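3.2 Cleaning habits and surface wear

Households in the Rarnenby survey were asked how they looked after the table at which they ate most of their meals. Of the 3,000 forms sent out, 2,249 came back complete enough to use. The wording of the questions followed Cieślak and Golob, with one change: we asked separately about wiping after meals and about weekly cleaning, as the pilot showed that people did not treat these as the same job.

Wiping with a damp cloth was by far the most common habit. Many households used the same cloth for the table and the worktop, and few could say when it had last been washed. Oil or wax was mentioned mainly by older respondents, who often named a product their parents had used. Younger respondents were more likely to say that they did not know what finish their table had. Several wrote in the margin that they had thrown away the care leaflet.

Light-coloured tops caused some difficulty in coding. Respondents used "pine", "beech", "oak" and "light wood" loosely, and follow-up visits to 80 homes showed that the name given on the form was a poor guide to the material. Janevski reports the same problem with flooring in Somport. We therefore grouped all pale tops under one heading and recorded the direction and spacing of the grain separately (Figure 4). 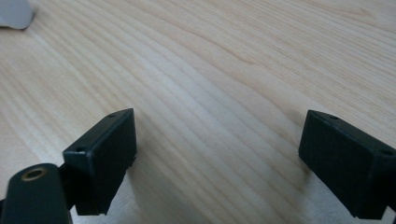 Figure 4. Pale tabletop with the grain running diagonally, closer together at the upper right and broader towards the bottom.

Grain mattered to respondents more than we had expected. People with strongly striped tops said that they noticed scratches less, and they cleaned less often between meals. People with plain tops were more likely to use mats. The difference held when homes with children under five were left out, although that group was small and the result should be read with care.

Almost 900 respondents said they had never treated the surface in any way. Their reasons were mostly lack of time and fear of making it worse. Ionescu's interviews suggest that the second reason is often given by tenants, who worry about their deposit. Our form did not ask about tenancy, and we return to this gap in Section 5.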